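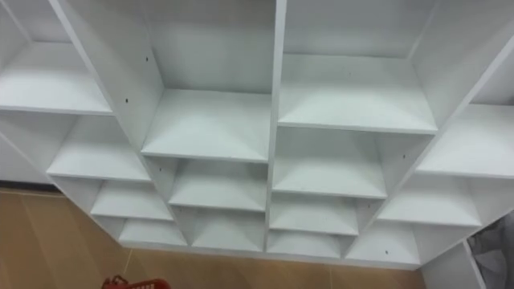

Fig. 4. Shelf unit from the head camera, all compartments empty. Red basket on the floor at the bottom edge.

4.2 Teaching the shelf map – Ravn put-away robot

Do this after every move of the robot or the shelf. Arm parked, e-stop within reach.

1. Empty every compartment. Stray items get saved as part of the shelf and you start over.
2. Drive the base to the floor mark. Head tilt down to preset 31.
3. Open Wistum on the tablet, Setup > Shelf > New map. Compare the live view with Fig. 4. Central divider should run top to bottom of the view.
4. Tap the front edge of the divider, top first, then base. Then the shelf edges, left side before right.
5. Outer compartments that run out of view – mark as PARTIAL. Don't guess the missing edge. Pan the head and add them in a second pass.
6. Save. Code 335 means map accepted. Code 139 is glare on the shelf surfaces, dim the overhead lights and redo step 4.

NOTE: Small dark screw holes in the side walls sometimes get picked up as markers. Delete them form the list by hand.

NOTE: Basket position is taught seperately, see 4.3. Leave it out of the shelf map.

CAUTION: Keep cloth and loose items clear of the base before any drive move. Wheels will pull them in.

CAUTION: No hands in the compartments during the test reach. Arm goes in at full depth.

Map still rejected after two tries – call Premeck service, Vomisville, ext. 1864. Have the code ready.

Rev. January 2019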